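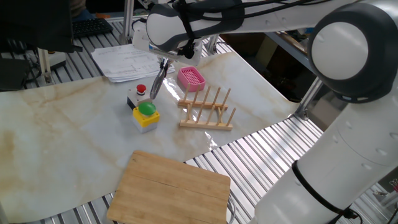

Wooden racks, bamboo boards and the soap dish: washing up without the puddle

Temeo Household News, April 26, 2020
By Miroslava Pylypenko

With everyone in Jedport eating three meals a day at home, most of the mail to this newsletter lately has been about dishes. Readers are washing more of them, they are washing them by hand, and the wooden racks and bamboo boards that used to come out on weekends are now wet from breakfast until bedtime. Several people asked the same thing: why is my rack going grey at the feet, and can I fix it?

In most cases you can. The notes that follow cover the dowel rack, the cutting board, the soap dish and the knife, and there is a short section on marble-patterned table coverings at the end for those who dry dishes on the kitchen table.

The rack

The plain dowel rack has two rails along the bottom and thin upright pegs set into them. Plates stand on edge between the pegs. There is very little to it, and that suits the job, as air gets at both faces of a plate and the water runs straight down.

The trouble is where it runs to. On a bare counter the water collects beside the rails and the wood sits in it. The pale wood used for most of these racks takes up water quickly at the ends of the rails, where the grain is cut across, and the ends are where the grey starts. Pick the rack up after every load and wipe underneath. If you have a folded tea towel under it, hang the towel up to dry when the dishes are put away. A damp towel left under a wooden rack overnight is worse than no towel.

Once a week, wash the rack itself. Warm water, a little dish soap and an old toothbrush for the holes where the pegs go in. Rinse it, shake it hard over the sink and stand it on its end somewhere with moving air. Turn it over halfway through the day.

For grey patches, let the rack dry for a full 48 hours before you touch it with sandpaper. Damp wood goes furry. Use a fine paper, go with the grain, and stop when the colour is even. Black spots that go deep will not sand out. They can stay if the wood is hard when you press a thumbnail into it. If the nail sinks in, the rail is finished.

Oil is a matter of opinion. I oil mine and my sister never has, and the two racks were bought together and look much the same. If you do oil, use a food-safe mineral oil and very little of it. A teaspoon (5 mL) does a small rack with some left on the cloth. Rub it in, leave it an hour and wipe off whatever is still sitting on the surface. The bottle I have at home is Trorketti board oil, from the hardware counter, but plain mineral oil from the pharmacy is fine. Don't use olive or canola oil. They go sticky and start to smell.

Loose pegs

A peg that turns in its hole can be glued. Pull it out, scrape off any old glue, put a drop of waterproof wood glue in the hole and tap it home. Leave it overnight. A peg that has snapped can be replaced with a length of dowel from the hardware store, but measure the hole and not the old peg, which may have shrunk.

Stetsiuk, the woodworking shop on the harbour road, will cut replacement pegs to length if you bring the rack in. They charge $3 for a handful. The front counter is closed to walk-ins at the moment, so phone first and leave the rack in the bin by the side door with your name taped to it.

Loading it

Large plates go in first, at one end, all facing the same way. Small plates and saucers go at the other end. Bowls are awkward in a peg rack and are better upside down on a towel beside it. Cups the same. Leave an empty slot between heavy dinner plates if you have the space – they dry in half the time.

Pot lids stand very well in a peg rack and are often forgotten. A small board will too, if it is thin enough.

The cutting board

Bamboo boards are made of strips glued side by side, and you can see the strips running the length of the board. The glue holds up well to ordinary washing. It does not hold up to soaking. A board left flat in a sink of water will cup, and once the strips have begun to part along a glue line, food gets into the gap and the board should go to the workbench or the garden shed.

Wash both sides every time, including the side you didn't use. If you wet only the one face, the board swells on that side and bows. Hot water is fine for a quick wash. At 60 degrees it is too hot for bare hands anyway, so wear gloves or let the tap run cooler.

Dry a board standing up. Flat on the counter, the underside stays wet and you will find a dark ring there by the end of June. Lean it against the backsplash with the strips running up and down, or stand it in the rack if it fits. When it is dry it can lie flat again, ready for use.

Onion and garlic smells come out with coarse salt and half a lemon. Scrub, wait a few minutes, rinse. Two readers wrote to recommend baking soda, which also works and is easier to find at present than lemons are.

Keep one board for raw meat if you can, and mark it. A pencil line on the edge wears off in a week. A small notch cut in one corner doesn't.
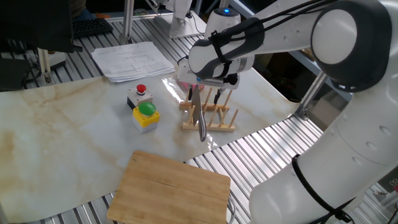
Knife point down by the dowel rack.

The knife

A sharp knife does not belong in the sink. It goes under the suds, somebody else reaches in, and there is a cut finger. Wash it on its own, with the blade pointing away from you and the cloth folded over the back of it, then rinse and dry it straight away with a towel. That takes less time than finding it a place in the rack.

If it does have to wait, put it point down, and well away from the plates so that no one reaches across it. In a peg rack the space between the pegs is wide for a narrow blade, and the knife will lean. Keep it to one end and take it out before anything else. Children should be told which end. We have a tall jar beside the sink for the same purpose, with a folded cloth in the bottom, and I find it steadier than the rack for the longer knives.

Stainless knives will still spot if they are left wet. Carbon steel ones will rust while you are having your tea. Rust spots come off with a cork dipped in a paste of baking soda and water. Wipe along the blade from the back, never across the edge.

The soap dish

Most plastic soap dishes now have a grid or an insert of some kind to lift the bar off the bottom. The grid only helps if there is an empty space beneath it, and in most houses there isn't, because the space has filled up with old soap. Lift the insert out if yours comes away, and soak both parts in hot water. The old soap goes soft in ten minutes and can be pushed off with a thumb. The softened scraps can go into a jar with a little water and be used for hand washing tea towels.

Keep the dish behind the rack or off to one side of it, and not under the end where the plates drip. A bar of soap that gets dripped on all day is gone in half the time, and soap has not been easy to get in every shop this month.

A soap dish is also a good place to rest a scrubbing pad or a small brush between loads. The grid lets it drain. Give it a rinse at night with everything else.

Drying on the table

Some of you have small counters and use the kitchen table, and a few have put down one of those marble-patterned coverings with the tan and brown veining. They wipe clean easily and the pattern is kind to tea stains. Water gets under them, though, at any edge that doesn't lie flat. Lift the covering once a week and dry both the underside and the table. If it is adhesive and has begun to curl, dry the edge with a hair dryer on low and press it down under a heavy book.

Don't cut on it, even a tomato, and don't stand a hot pot on it. Put the board down first. Where a board hangs over the edge of the table, pull it back before you start chopping.

Coloured plastic left wet in one place can leave a faint mark on the paler coverings. Ours came off with a damp cloth and baking soda, after a second try.

Letters and swaps

Thank you to the reader who sent in a whole page on drying wooden spoons. It will run next time, along with the replies on enamel pots. If you have a spare dish rack in sound condition, there are households on the swap list waiting for one. Clean it, let it dry right through, and leave a message on the Temeo line with your street and the size of the rack. Plastic and wire racks are welcome as well.

Please don't drop items at the door without calling. Pickup and delivery are being arranged by phone until further notice.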